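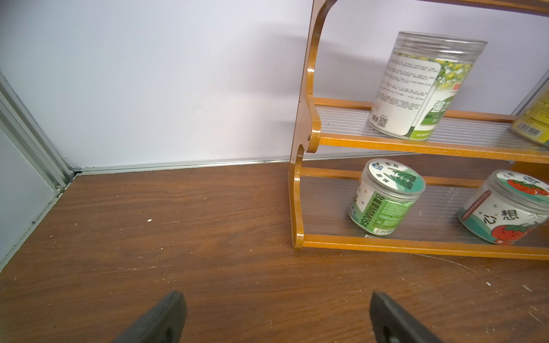 OK so I promised a post on the cell rules back in July and then July went away. Quick version, between shifts.

We now have 8 rules on the wall at Buchanan. It was 14. Kolbrún Kirkegaard cut them down after she watched me skip four in one morning, and she was right, no one reads 14 of anything at 7 am.

The ones that matter for shelf work:

Start fingers open, every run. Not "mostly open". If the log says half closed we toss the run, even a good one.

Approach slow near anything with a rail. Round jars next to a front rail are where you get clipped, so 500 ms pause before the last move. Danjuma Tamuno wanted it shorter. We argued. It stays.

Don't tidy mid run. Hands stay out until the arm is parked — I mean parked, not just stopped. Stopped is not parked. This one is in capitals on the sheet and I still catch people reaching.
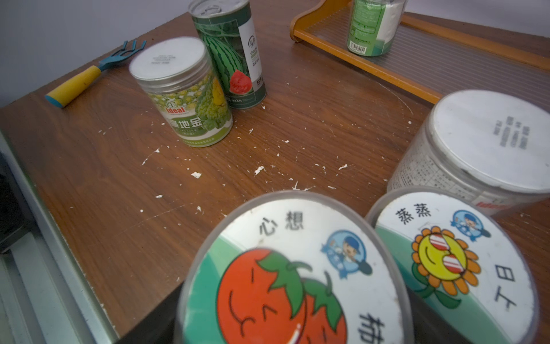

Seed jars, the watermelon can and the little rake, table at Buchanan

Lids. Ugh. Most of our notes used to say "white lid" and that is useless when half the stuff has a white lid. New rule is you name the item by its label, and if you cant read the label you write what's on it. Tomato face is a fine name. Sunflower with sunglasses is a fine name. "Jar 2" is not.

Also surface checks. Wipe down before the first run of a block, then leave it alone till the block is over. Flakes and crumbs get logged, not brushed off halfway thru. Changing the table in the middle messes up the comparison way more than a few crumbs do.

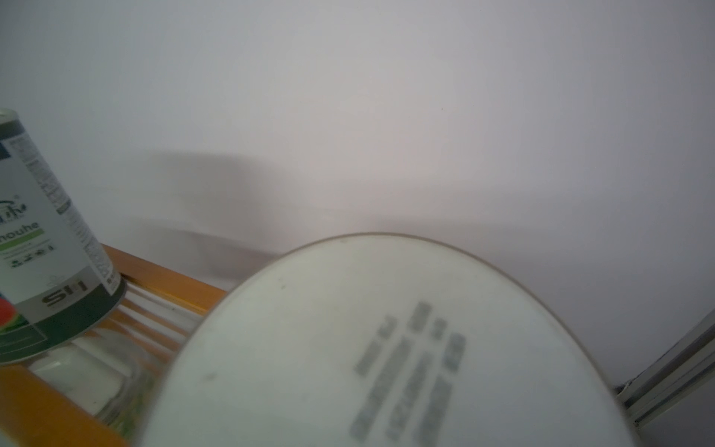
2 min read

Close passes are the other thing. When the camera is right over a lid you lose the rest of the table, so the rule from the Cudska folks (we borrowed it, thanks) is one wide look before every close one. Adds time. I went back over 1,063 logged runs and the ones I couldn't label afterward were mostly missing that wide look.

Still open — who signs off on a restart. Fosurville says the operator, Bistthorpe wants a second person. I lean second person but we're short on people so for now its the operator plus a note in the log. With your name on it please. Initials dont count, we have two DTs.

Sheet goes up again next week with the typo in rule 6 fixed. Probly a new typo somewhere else.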